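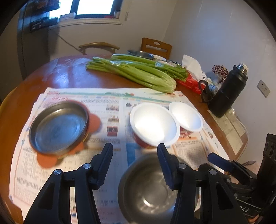

Hernán Quintero ran the prep and wash section at the Jurnero central kitchen for most of his working life. His title now is demonstration lead. The kitchen packs set meals for offices and clinics, and it has had two Felska arms on its sorting line since January, one that racks bowls and one that moves produce from crates to the wash. The arms learn from recordings of people doing the same kind of work with a gripper held in the hand. Quintero's group makes the recordings. He spoke on a Thursday, after the lunch dispatch, in the office behind the dry store.

He was asked first what the job consists of.

"Handling. You pick things up and put them down with two fingers on a linkage, and it gets recorded. A bowl goes into a bowl, a bowl comes out of a bowl. Vegetables go from one side to the other. The operator who used to do this with bare hands at a steel bench does it with a tool."

The difference between the hand and the tool takes new operators a while to absorb. A gripper has one opening and one closing motion. It can't roll an item against the palm or steady it with a spare finger. Quintero says the first two shifts with the tool are slow for everyone, and slowest for the fastest packers.

"A good packer has a lot of small habits. She tilts the bowl with her thumb, she lets the stack slide, she catches it on the wrist. None of that is available. If she tries it with the tool, she drops things. She has to go back to approach, close, lift, move, lower, open. Six steps, and every one has to be clean."

Jurnero settled on a target of 172 accepted recordings per task before a task is sent to Felska for training. A recording is rejected if the item slips, if the operator touches it with the free hand, or if the start and end positions fall outside what the task sheet allows. Early on the rejection rate was high enough that the group stopped and rewrote the sheets.

"The sheets were written by people who had never stacked a bowl," Quintero said. "They said 'place the bowl in the center.' Center of what? We changed it to say where the rim has to be when you let go. Rejections dropped the same week."

Much of the recording is done away from the line, on ordinary furniture and with ordinary cookware. Quintero argued for this against some resistance from the plant side, which wanted all sessions held at the stainless benches where the arms work.

"The benches are too clean. I mean visually. Same color, same height, same light from the ceiling. An arm trained only on that will work until somebody leaves a tray on the bench or changes a lamp. You want polished wood, you want print under the dishes, you want a window on one side. White bowls in strong light lose their edge in the video, and the arm has to cope with that, so we record it."

He keeps a list of surfaces and objects by difficulty. Shallow pans are easy if the wall is straight. Deep metal bowls are harder, as the inside picks up reflections of everything above it, and a row of ceiling lamps shows up as a row of bright dots that move when the operator moves. Nested or touching bowls are harder again. Newspaper is useful as a work surface because it adds clutter at no cost, and it stays flat if the sheets overlap enough. He rates leafy vegetables as the worst category.

"Celery is two problems. The root end is heavy and stiff and you can hold it. The leaf end goes where it wants. If you grip in the middle it droops on the leaf side, and if it's taped, the pad can slip on the tape. The arm at the wash still fails on celery more than on anything else we give it. We have a person there for that."

The question of who that person is leads to the part of the change that was argued over longest. When the arms were announced, the wash and prep section had 12 people on the day shift. It still has 12, but the work is divided differently. Four record demonstrations, two stand with the arms and clear faults, and the rest do the tasks that have not been automated. Quintero was clear that this was negotiated, and that the first plan had been smaller.

"The first plan had two people recording and fewer on the floor. I said I would not run it. You can't make someone record the task that removes her and then be surprised that the recordings are poor. What we have in writing is that anyone who records keeps her grade and her hours for as long as the recording program runs. After that it's open. I told them it's open. They asked, and I wasn't going to say something else."

He does not think the agreement settles the matter. Several of the older staff declined to record and have stayed on the manual benches. He said he had not tried to change their minds. One of them told him she would wash pots until she retired and did not want a number attached to how she picked up a pot.

The number she meant is the acceptance rate, which is logged per operator. Quintero asked for it to be kept off the shift board, and after one month it was. It is still visible to him and to the training group at Felska.

"I use it to see if a tool is worn. If three people drop on the same afternoon, it's the pads. The ribs on the pads wear down and you get slip. If one person drops, I go and look at how she is standing. Most of the time the table is the wrong height for her."

Physical strain has moved more than it has disappeared. The old complaints in the section were backs and shoulders, from lifting crates and full racks. The racking arm has taken most of the rack lifting, and those complaints are down. The recording operators report sore forearms and a stiff thumb instead. The tool is light to pick up and heavy after an hour at chest height. The group now works in blocks of 25 minutes and changes hands between tasks when the task sheet permits it. For two-handed tasks, with a gripper in each hand, the blocks are shorter.

Two-handed work was added in spring at the request of the plant. Opening lids, separating stuck bowls and steadying a basin while something is lifted out of it all need a second point of contact. Quintero describes the coordination as the hardest thing his operators have had to learn.

"With your hands you don't think about which one is holding and which one is moving. With two tools you have to decide before you start. I make them say it out loud. 'Left holds, right moves.' It sounds childish. After a week they stop saying it and they still do it."

He was asked whether the recording work is skilled work. He took some time over the answer.

"It's graded as semi-skilled, same as prep. I've put in a request to change that. The person has to know the food, know the tool, and know what a bad recording looks like while she is making it, so that she stops and doesn't waste the take. We lost a full day of sessions on one task when the bowls had been swapped for a size that wasn't on the sheet. An operator caught it. The software passed every one of them."

Jurnero is adding a second site, Plimard, which handles cold meals only and will use the Apaza controller on its arms in place of the Felska one. The recordings do not transfer directly, as the finger spacing is different. Quintero's group will have to repeat a share of the tasks with new tools. He has asked for the Plimard staff to make their own recordings and for two of his operators to go over for the start-up.

"They pack differently there. They stack to the left. If we record it here, the arm will stack the way we stack, and then twelve or fifteen people have to rearrange themselves around an arm. I've seen that done with a conveyor, years ago. People reached across it for as long as it stood there."

The archive for the first site passed 1,000 accepted recordings before summer. Asked what he would do differently, Quintero listed the task sheets, the height of the tables, and the timing of the first staff meeting, which was held after the arms had been ordered. He would also have bought spare pads at the start. The present set is due for replacement, and the order has been with purchasing for two weeks.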